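Project report: two arms, one shirt
Posted 6 April 2026

So our team (we call ourselves Gillico, long story) picked laundry folding for the spring project, which sounded like the easy option back when we signed up. Ha! We have 2 arms, one white table and a deadline in June, and I've learned more about sleeves than I ever wanted to.

I do the grasping part. My first planner, Itar, picked its grab points from the outline of the shirt, and it was fine on plain T-shirts. Long sleeves wrecked it — the outline changes completely when a sleeve bunches up, and the arms would go for some random bit of hem. I ran 50 trials on long sleeves and got 8 folds I'd be willing to wear in public.

The rewrite is called Mornitov. It looks for the cuffs and the top edge first, then gives each gripper its own spot and makes both of them lift before anything slides sideways. I also switched to our navy pinstripe shirt for testing, and wow, I should've done that way sooner. When the fabric gets pulled crooked, the stripes bend and I can see it from across the room.

Next up is the second sleeve, plus retuning the grip force, which I've been putting off. I also want to rerun all the old trials so the comparison is fair — same shirt, same starting mess.

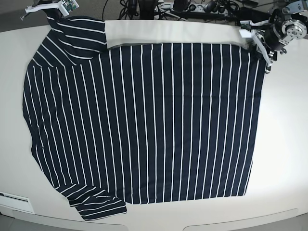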